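Automation coming to our fold room -- what changed at your place?
Forum: Back of House / Laundry and Linen

millrace_dee
We do linen and towels for vacation rentals and two small hotels. Management signed with Vornholm in May for folding machines, and the plan after that is to automate part of the room turnover too. 28 of us on the floor right now, two shifts. They say no layoffs. I'd like to hear from people who have been through it. What did your day look like a year later?

pressline
Went through it at Paquette. We were doing 3000 pieces a shift by hand across the towel line. After the machines came in the number went up and the crew on that line went down by attrition. They didn't fire anyone, they just stopped replacing people who left. So "no layoffs" can be true and you still end up with fewer coworkers.

The work that's left is feeding, clearing jams and sorting rejects. It's easier on the shoulders and harder on the head. You stand in one spot.

Ostrander_B
Disagree with pressline on the last part. I'd take standing in one spot over what my wrists were like before. Ask them about rotation in writing. We rotate every two hours and it makes the job fine.

millrace_dee
Rotation is a good one, thanks. Nobody has mentioned it in the meetings. Did either of you get a say in how the machines were set up?

pressline
No. They were bolted down when we came in on a Tuesday.

salum_turnovers
I'm on the turnover side, at Salum, so this is the part you said comes after. We've had the handheld grippers for a while now. I do guest rooms and the house units, and part of my shift is now handling cloth with the gripper so the system can learn it.

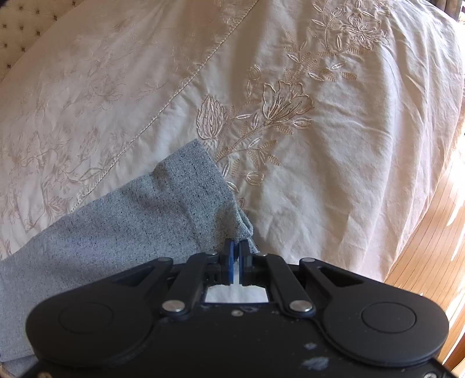
The pay question is what I'd push on before anything else. At our place time with the gripper is paid at the trainer rate, and it took three months of asking to get that. Before that it was counted as regular cleaning time and our room counts suffered for it, which went on our reviews. It's slow work. You take a towel by one corner between the two blue fingers, and you don't get to scoop the whole thing up with your forearm the way you would with your hands. Anybody timing you against a normal turnover is going to think you're slacking. Get it split out on the timesheet from day one.

Ostrander_B
What do you do it for, though? You're teaching the thing that replaces you.

salum_turnovers
I've heard that a lot. Maybe so. I get a better rate and I'm home by 3. I also know what it can't do yet, and I can say that in a meeting with a straight face. The people who refused didn't stop it from happening.

pressline
They didn't get the rate either, I guess.

salum_turnovers
No. Two of them came over later.

quarterfold
Supervisor here, Setia, so take it how you like. We recorded 207 hours before anyone upstairs asked the cleaners what was awkward about it. Then they asked and got a full page. Bring your people in early. Also, the target of 1000 folds a week we were handed was made up by someone who had never folded a fitted sheet.

Ostrander_B
First supervisor I've agreed with on here.

millrace_dee
OK, my list for the next meeting: rotation in writing, separate timesheet line, replacement of people who leave. I'll post what they say -- might be a few weeks.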